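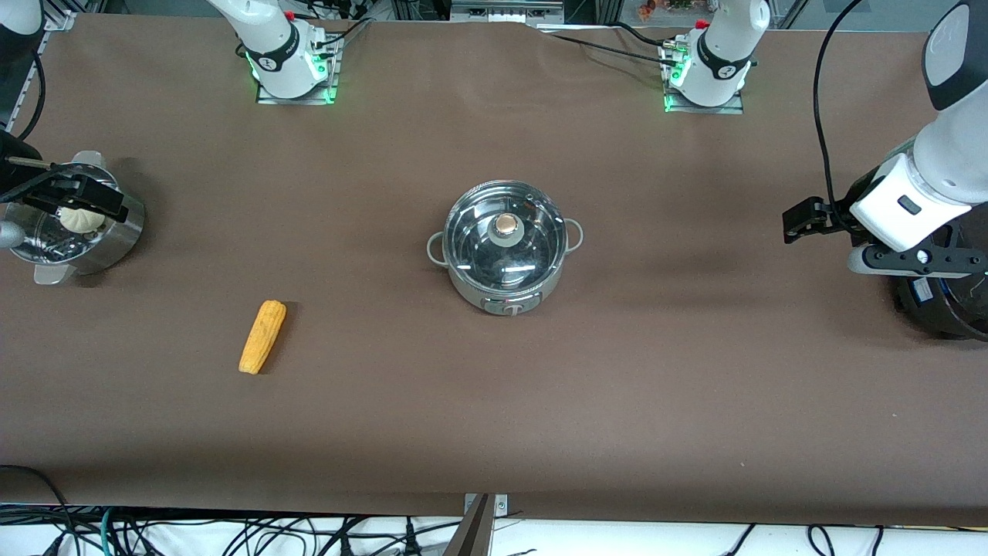
BRASULER, 9/20/20 – The Jimska Community Cookbook is back in print! After years of requests from people whose copies have lost their covers, their indexes or whole chapters on pie, the Brasuler Library Friends are bringing out a brand-new edition, and it goes on sale at the library's front desk this week.

The original came out of the kitchens along Jimska Street and was typed up on an office machine with a sticky letter "e". It sold out in one spring and was never reprinted. Since then it has been photocopied, borrowed, spilled on and handed down, and plenty of families in town can tell you which page the potato dumplings are on without looking.

The new edition has 793 recipes. Every one from the first book is there, including the three versions of plum cake that caused so much friendly arguing, and they are joined by a big batch of newer dishes sent in by readers between last fall and the end of April. There are lentil soups, skillet breads, pickled beets, a cold noodle salad that went over wonderfully at the tasting lunch, and a whole section of one-pot suppers for people who get home late and hungry.

"We asked for recipes and we got stories along with them," the Library Friends said in a statement. "People wrote in the margins, they argued with their own grandmothers' measurements, they told us who taught them to roll dough. We kept as much of that as we could fit, and we're so happy with how it reads."

Old measurements have been sorted out where possible. A "coffee cup of flour" now has a regular cup amount printed next to it, and oven directions such as "fairly hot" come with a temperature. The wording is otherwise the cooks' own. Where two cooks sent in the same dish and disagreed, both versions are in, side by side.

Printing was done by Apaza Press, which ran around 3000 copies on heavier paper than the first edition had, with a spiral binding so the book lies flat on the counter. The type is larger too – a request that came up in letter after letter. The index lists dishes by name and by main ingredient, so a person with too many zucchini can go straight to Z.

The Boltar Room on the library's second floor will have a display of pages from the original book, along with handwritten recipe cards lent by local families. It stays up for 4 weeks during regular library hours. Visitors are asked to wear masks and leave space for one another.

Copies can be picked up at the desk or at the side window for anyone who would like to stay outdoors. There is a limit of 2 per household until the first rush is over. Money from sales goes to new children's books and to repairs in the reading room.

Corrections and new recipes are welcome at any time. Please write clearly, and include the pan size.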